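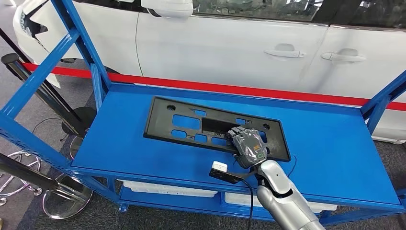
Remedios Sotomayor wrote that she would never put one of these back on with the old screws, and I agree with her after doing mine on Thursday. Her message is quoted at the bottom for anyone who missed it. My own notes follow.

The part I mean is the long black plastic frame, the one that looks like a number plate bracket, with a round hole near each of the two upper corners and the recessed solid panel in the middle. I have seen it sold as a plate holder and as a backing frame, so search for both if you are after a spare. Mine came from Montes and took 14 days to arrive. The Jevetti one looks much the same in the listing but I have not handled it.

Check it on a flat surface before you go near the car. A smooth bench top is best, as you can see straight away whether one end lifts. Mine rocked slightly at the left end when I pressed on the right. I left it overnight under a couple of heavy books and it was flat by the morning. If yours is still bent after that I would send it back, as it will only pull against the bumper once it is fixed.

Look round all the openings as well. There are big ones and small ones, and the small slots along the upper side are where I found bits of moulding left behind. A craft knife takes them off. Go gently near the thin raised rim – I nicked mine and it shows.

On spacing, I measured 207 mm between the screw holes on my bumper, and that did not match the new frame. I had to drill one new hole and fill the old one. Measure yours first. I used stainless screws with nylon washers from Zoltance, done up by hand. The pack was 36 and I needed two, so if anyone near me wants some, send me a message off list.

One thing I have not settled is whether to put foam tape behind the middle panel. It might stop the buzzing at speed, but I can see it holding water. Has anyone run it for a winter?

Also, the Mandora instructions in the files section have the frame upside down on page two. Could whoever looks after the files swap the drawing?

Remedios Sotomayor wrote:

> Took the old frame off at last. Both screws had rusted and
> one head sheared, so I had to drill it out. It took almost
> 76 minutes for a job I had put down as ten. I would never
> put one of these back on with the old screws. Buy new
> ones before you start.
>
> Does anybody know if the replacement frames all have the
> same hole spacing? I don't want to drill the bumper again
> if I can help it.
>
> Remedios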